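November, bench 2, after lunch

Clernel desktop, the one from the Sotavholm office that "just stops sometimes." Farah had it down as a power supply. Herman had it down as Farah's power supply, meaning the one she put in last spring. Swapped the supply, ran it through the afternoon, it just stopped. Both of them have gone quiet on the subject.

Memory tested fine one stick at a time, then as a pair. Reset the BIOS. Fan curve looked sane. Cooler came off with a twist and a noise I didn't care for. The old paste had the texture of grout. Cleaned with alcohol and 5 wipes, which Nabila will notice, as she orders the wipes.

Event log has 2,477 entries, most of them the machine complaining that it had been turned off. Fair enough.

Plan is to try the spare processor from the Mallasik carcass before spending 300 on a new board. If it still stops, blame the board. If it doesn't, blame the old chip and be insufferable to Herman.

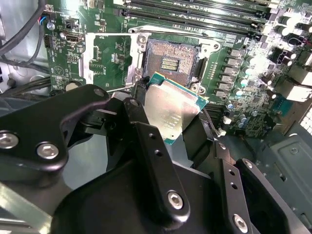 Reminder to whoever does the next one, probably me: find the corner triangle before the chip goes anywhere near the socket. With the load plate flipped open the contacts have no protection at all, and they're tiny, so straight down and no sliding. Plate closed first, then the lever.

Fresh paste is in Angharad's drawer, under the labels. Four hours of load test once the cooler is back on, then ring Sotavholm. Still owe them a side panel screw.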